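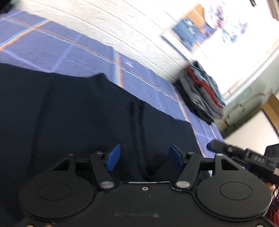

Dark navy on the blue check.

I have had my walking jacket for four winters now and it finally stopped keeping the rain out in September, on the path between Gadungate and Wamham. By the time I got to the bus stop my shoulders were soaked through and so was the jumper underneath.

I went looking for a new one and ended up with the Zoltis shell, which I have worn most weekends since. It has a plain hood with a stiff peak, two hand pockets set high enough to reach with a rucksack belt done up, and one inside pocket that takes a folded map. The label gives a waterproof rating of 10,000 mm. My old one said 4,000 when it was new.

It is a good jacket. I wore it up to 833 metres in sleet and stayed dry apart from the cuffs, which let water in if you hold your poles for long. The zip is stiff and I still have to take my gloves off to start it.

Sizing is on the small side. I normally take a medium and the medium was tight over a fleece, so I sent it back and got the large. The sleeves are a bit long but I can live with that.

I looked at the Ninh one too. It was lighter and packed down smaller, but it had no pit zips and I get hot going uphill.

Washing: cool, with proper cleaner, no fabric softener. I did mine last week and hung it in the bathroom overnight. The old jacket is staying for gardening.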